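Word game nights - what do you play when the ages are all over the place?

Forum: Family & Party Games

yworku
Posted 2024-11-15
We have started a word game night at my sister's place and it has taken over our lives, in the best way! The trouble is the spread. Our youngest player is six, my aunt does two crosswords before breakfast, and my brother-in-law thinks he can't spell (he can, he just panics). Scrabble was a disaster. Boggle was worse. What works for a mixed bunch like that? I'd love anything where a little kid can win a round fair and square.

lech_k
Bananagrams with a handicap. Adults need words of four letters or more, kids can use anything. We've played it that way since May and my daughter beats me all the time. She is 11 and insufferable about it :)

Muireann Egan
Seconding a handicap, but I'd skip Bananagrams for a six-year-old. Too much shouting. Ours is a homemade thing we call Gilmartin, after the street we lived on when we came up with it. You dump foam letters in the middle of the table, put plates around the outside, and each plate is a category - animals, food, places, whatever you like. On your turn you take one letter, say a word that starts with it, and drop it on the plate it belongs to. If somebody challenges and wins, the letter goes back in the middle. First to five good ones gets to pick the next categories.

It's so simple and we have laughed ourselves sick over it. Is a gingerbread man food or a person? We lost half an evening to that one.

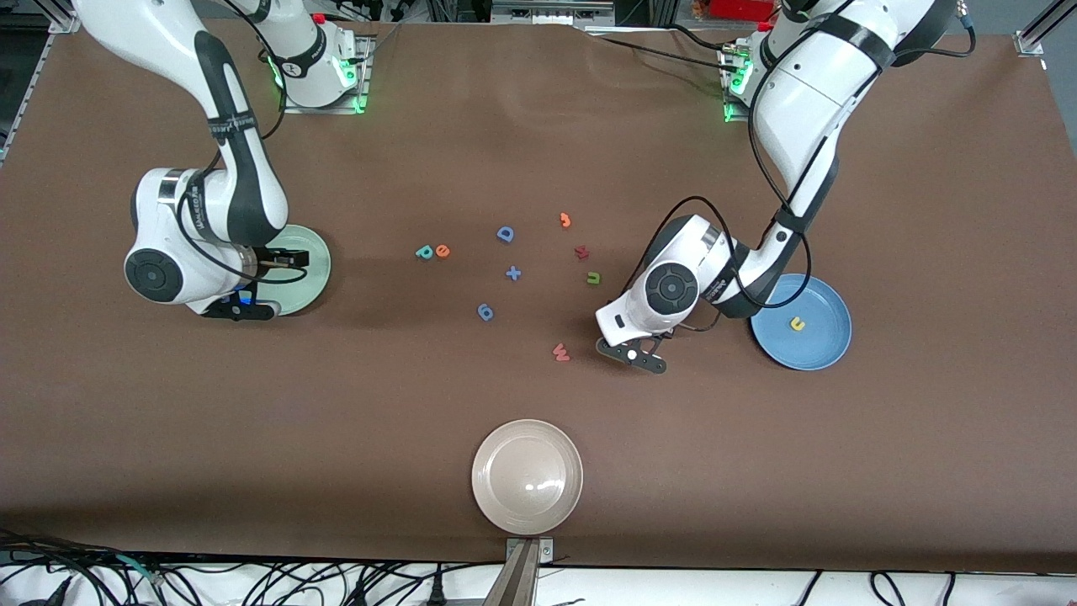
Foam letters in the middle, green, blue and cream plates around them

The brown paper is my favorite part, by the way. Cover the whole table and you can keep score right on it, and the kids draw on it between turns.

TomasG
Love this, but I have to disagree on the scoring. First to five rewards whoever goes first. Play full rounds and let everybody finish, then count. We tried something close to it at a family reunion with 18 people, in teams, and the turn order decided the whole thing.

Muireann Egan
Fair point for a big group! With four of us it evens out over the night.

lech_k
Question about the hard letters. What do you do with Q and X? Pull them?

Muireann Egan
Leave them in! They're worth two, and X can be anywhere in the word. "Fox" has won more games in my house than any other word in English.

TomasG
See, I'd pull them. A six-year-old staring at a Q is not having fun.

yworku
My six-year-old would pick the Q on purpose, I promise you. OK, we are trying this tonight! Do you use a timer?

Muireann Egan
No timer for kids. For grown-ups we hum one verse of a song, and the hummer gets to choose how fast. There is cheating.

yworku
Back to report! Full rounds (sorry Muireann), Q and X left in (sorry Tomás). My aunt put "axolotl" on the food plate and argued for it with a straight face. She lost the challenge. My brother-in-law came in second and wants to know when the next one is. Going to try a plate for "things in Grandma's purse" next time.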